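Can a robot do your chores yet? Try this test at home

I get asked this at every open day, and my answer is "some of them, slowly, and I love watching it!" If you have access to a robot with a hand (a club, a college, a generous employer), you can find out for yourself in an afternoon. I'm Arben Berisha, and this is the test we run at Praston.

What you need

One chore, 13 tries and a notebook. Start with picking a sock up off the floor and dropping it in a tub. It sounds easy, but socks fold and slide, and they never land the same way twice.

How to do it

1. Clear a patch of floor and put the tub within the arm's reach.
2. Drop the sock from waist height. Don't tidy it up!
3. Let the robot have its go. Stop it after 2 minutes.
4. Write down what happened: clean pick, dropped, missed, or a person stepped in. Be strict about that last one.
5. Repeat until you have all 13, then swap the sock for a tea towel and start again.

Reading your results

Our first go at Griltonard gave us five clean picks, and we cheered every one. By September we were doing better with socks and no better at all with tea towels. Thin cloth lying flat is the hard part, as the fingertips have to come down right to the floor without jamming into it. If yours keeps missing, lower the hand in tiny steps and slow the last bit of the move right down.

Next, try the same chore on carpet and on a hard floor, and keep the two sets of notes apart.
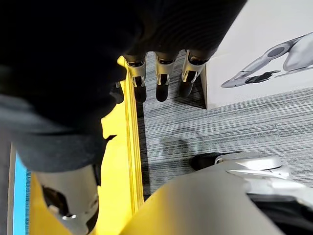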